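Zitetti, the little coffee counter on Isden Street, is handing out free black cloths this month – one with every paper cup, while they last. I picked mine up around lunchtime and they'd already given away more than 223!

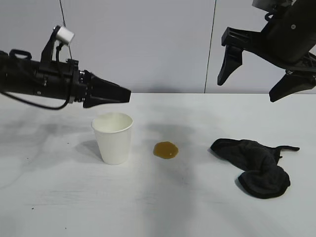 The regulars at Abubakar next door reckon a spill on a white table should be blotted first and wiped second, and they'll argue it with anyone. I'm a straight-in wiper myself – always have been. The giveaway runs until the box is empty.

Comments (2)

mugsy24: Do they wash ok?

Tallow: Got two, very happy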